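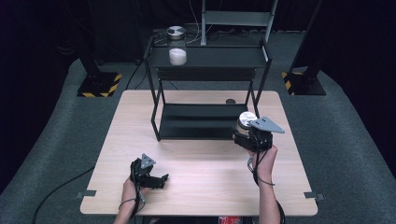

Two-tier rack on the table, sugar jar on the upper shelf.

Small black rack for jars: what goes on top, what goes below?

Posted in Kitchen and Pantry by Špela Hodžić

Hello everyone. I have recently got a black metal rack with two levels, the one you can see in the photo. I would like to use it for dry things beside the kettle: sugar, salt, rice, maybe tea. The glass jar with the silver lid is my sugar, and it is half full at the moment.

I have three problems with it and I hope somebody has the same kind of rack.

First, I do not know which jars should go up and which down. The top has a rail all the way round, so it feels safer for glass. But my mum says that heavy things must always be on the bottom.

Second, the lower shelf has a lip at the front which is curved. When I put a tall jar there I must tilt it to get it out, and last Monday I spilled sugar on the whole bench. It took me until dinner to get it out of the gap behind the stove.

Third, the panels are black and every grain of sugar shows on them. With what do you clean it? I tried a damp cloth and it left white marks when it dried.

The rack came second-hand without a box or instructions, so I cannot tell you the brand. Thank you in advance, and sorry if my English is not perfect.

Deming Luo
Member, 1,486 posts

Hi Špela, I have used a similar rack for my spices and baking things since May, so I can tell you what works in my kitchen.

Your mum is right about the weight, but I would look first at the height. Take your tallest jar and measure it with the lid on. Then measure the gap between the two shelves. You want enough space left over that your fingers can hold the lid from the side and lift the jar over the lip without tilting. If there is not enough, this jar belongs upstairs, even if it is a bit heavy. Sugar in a half full jar is not a big weight.

I keep on top the things I open every day, which for me are sugar and coffee. Below I have short, wide containers with the things I use once a week. I put the biggest jar in the middle of the upper shelf and the small ones at the sides. With one jar alone at the end, my rack was rocking a little each time I took it.

For the white marks: this is sugar which dissolved in your damp cloth and dried again. Brush the shelf dry first, with a soft pastry brush or a clean paintbrush, and catch the grains in your hand or on a sheet of paper. Only after this use warm water with one drop of dishwashing liquid, then a second cloth with plain water, then a dry tea towel. Do not use the rough side of the sponge. I did it once, and the scratches on the black paint are still there.

One more thing. Check that all the feet stand on the bench. I put felt pads under mine, but they got sticky from cooking oil, so now I have small rubber ones from the hardware store.

Hammad Gondal
New member

just decant into smaller jars mate. 200 g of sugar at a time and leave the rest of the bag in the pantry, then you don't need to worry about weight

Ermira Spahić
Member

I agree with Deming about the brush. I would add a tray liner. I cut a piece of non-slip drawer mat to the size of each shelf, and when something is spilled I lift out the mat and shake it over the sink. Mine is grey and the sugar shows much less on it than on black.

For tea I would not use clear glass if the rack will stand near the window, because the light is not good for it. Put the tea in a tin on the lower shelf. Sugar and salt do not mind the light, but they do mind the steam, so please move the rack a bit away from the kettle. My salt became one hard stone last winter and I had to break it with the handle of a spoon.

Does your lid screw on or does it only press? If it only presses, always carry the jar with one hand under it.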